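The Smallest Furniture in the Office

December 5, 2024
By the Features Desk, Waneck Quarterly

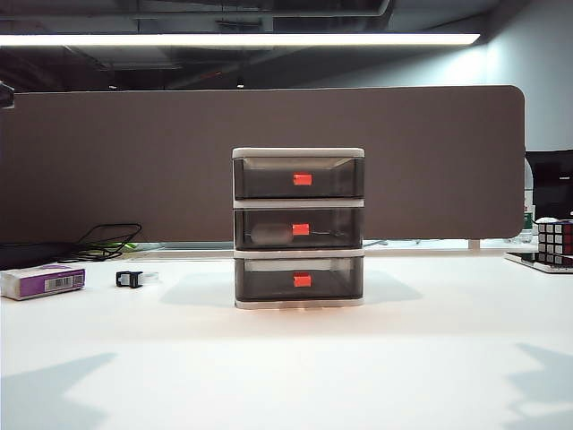
When the Koller Building reopened its upper floors to staff last year, the design brief was generous on the subject of chairs. It ran to several pages on lighting, acoustics, and the height of the fabric dividers that separate one desk from the next. On the matter of where an employee might put a stapler, it said nothing at all.

The omission is a common one. Over the past two decades, the pedestal cabinet, once bolted or rolled beneath nearly every desk in the country, has been steadily removed from office plans. Paper files moved to servers, and desks became narrower. Shared seating made a locked cabinet assigned to one person difficult to justify. The small objects of working life did not disappear with the cabinet. Paper clips, adapters, spare keys, cough drops, and rolls of tape moved up to the desktop, where they now compete for space with the cables.

The desktop drawer unit has become the usual remedy. It is a modest article, generally made of plastic, with two to five tiers. It requires no assembly to speak of and no approval from a facilities department. For these reasons it has received little attention from those who write about office design, although it may be the one piece of furniture that many employees choose for themselves.

At Koller, the facilities office undertook a review of desktop storage in the spring. The building holds 1,125 desks. The review found that drawer units of one kind or another had been brought in by staff on every floor, in 24 different models, and that the three-tier unit was the most common. A standard model was then offered to departments on request. Participation was voluntary, and employees who preferred their own arrangements were free to keep them.

The question of the drawer front occupied more of the review than its authors had expected. Opaque fronts give a tidy appearance and conceal disorder well. Clear fronts allow contents to be found at once but leave them on display to every passing colleague. The smoky, translucent front is a compromise between the two. It shows that something is in a drawer, and often its general shape, while keeping the details private. Staff who tested the various types reported opening fewer wrong drawers with translucent fronts than with opaque ones, and the facilities office settled on translucent fronts for its standard model.

Color was treated with similar care. A neutral body was preferred, to suit the white desktops used throughout the building. A brightly colored handle was judged an advantage, particularly on a gray drawer, where a handle in a matching shade can be hard to pick out under overhead light. Centered handles were favored over side pulls because they draw the tray forward evenly.

The guidance issued to staff fills a single page. It recommends that the top drawer be reserved for articles used every day and that heavier items be placed lower down. It advises against mixing loose metal supplies with charging equipment. It also suggests that one drawer be left unfilled when the unit is first set up, a recommendation drawn from the experience of the Narnon branch library, where units filled on the first day were found to be overflowing by the second month.

Narnon's experience is instructive in other respects. The library introduced small drawer units at its staff desks and public work tables three years ago, following a renovation that removed most of its built-in cabinetry. Its purchasing record for that project lists 2,046 individual drawers. Library staff initially attached printed labels to each one. Most of the labels were taken down within the year, as the contents of the drawers changed more often than the labels did.

The municipal offices at Brirnovska have taken a different course. There, desktop units are discouraged, and each department maintains a shared supply wall at the end of the corridor. The arrangement keeps work surfaces clear and has reduced duplicate orders. It has also produced a steady traffic of employees in search of tape, and the offices are considering a limited return of personal storage in the coming year.

Koller expects to have placed around 1,000 of its standard units by the close of December. Departments that have not yet submitted a request may do so through the facilities desk on the ground floor, where the standard model is available for inspection during regular hours.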